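Can a Machine Do the Flowers Yet?

Members who run small shops have been asking us the same thing since April, when Trernlow started showing its two-armed table unit to retailers. Is any of this ready to do a chore you would otherwise pay a person to do? Maritza Carhuamaca went to find out, and came back with a mixed answer.

Some jobs are further along than others. Moving sealed boxes from one shelf to another is close to done, provided the boxes are all the same size and the shelf never moves. Sorting parts into bins works well enough that Zimorthorpe has one machine doing it on the night shift. Folding towels works, slowly. Folding shirts works on the shirts the machine has practiced on and falls apart on the rest.

Then there is the soft stuff. Food, cloth, plants, anything that bends. A box weighs the same and has the same corners every time you pick it up. A tulip does not. The head is heavy, the stem gives, the leaves get in the way, and if you squeeze hard enough to be sure of your grip you have bruised the thing you are trying to sell.

Eusebio Cáceres ran the flower counter at Clora for 13 years and now advises on training tasks for this kind of equipment. We asked him how long it takes a new hire to put stems in a vase without breaking any.

"One morning," he said. "They won't look good, but they'll be in the vase. After a month they look good."

The machine needs a good deal more than a morning. Cáceres said his team plans on 800 practice runs before they expect anything useful from a single task, and 2,000 before they would let a customer watch. Each run has a person guiding the arms through the motion. If you change the vase, you may need to do some of it over. A narrow neck is harder than a wide one. A tall bunch already in the vase is harder still, because the new stem has to find a gap.

He was also frank about speed. A decent florist fills a vase in the time it takes to have a short conversation. The best time he has recorded for a pair of arms on the same job is many times longer, and that was with the stems laid out in advance, well apart from each other, all within reach. Pulling one stem out of a wet bucket of 30 is a different problem, and one he does not expect to see solved soon.

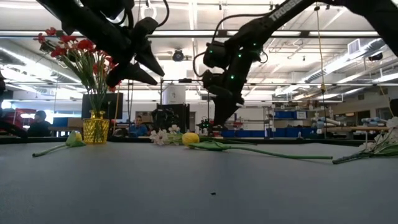
Cost is the other half of it. Carhuamaca asked three suppliers for a price on a two-arm setup with support included, and only Pirihi would put one in writing. It was more than most of our members pay a part-time counter worker in a year. The quote did not include the hours needed to train it on your own stock, and those hours have to come from somebody who already knows the work. For a shop with two employees, that means one of them is off the floor.

There is a better case for the back room. Stripping leaves, cutting stems to length and washing buckets are dull jobs that are done the same way every day, and simple single-purpose machines already handle the first two. They have no arms and learn nothing. They are cheap and they have been sold to the trade for years. Members who want to save labor this season should look there first.

Cáceres thinks the arms will get to the counter eventually, starting with fixed designs where every bunch is meant to look the same. Custom work and funeral work he puts much further off.

Carhuamaca will bring her notes and the Pirihi quote to the Monday meeting. If you would like a copy of the quote and can't make it, leave your name at the front desk.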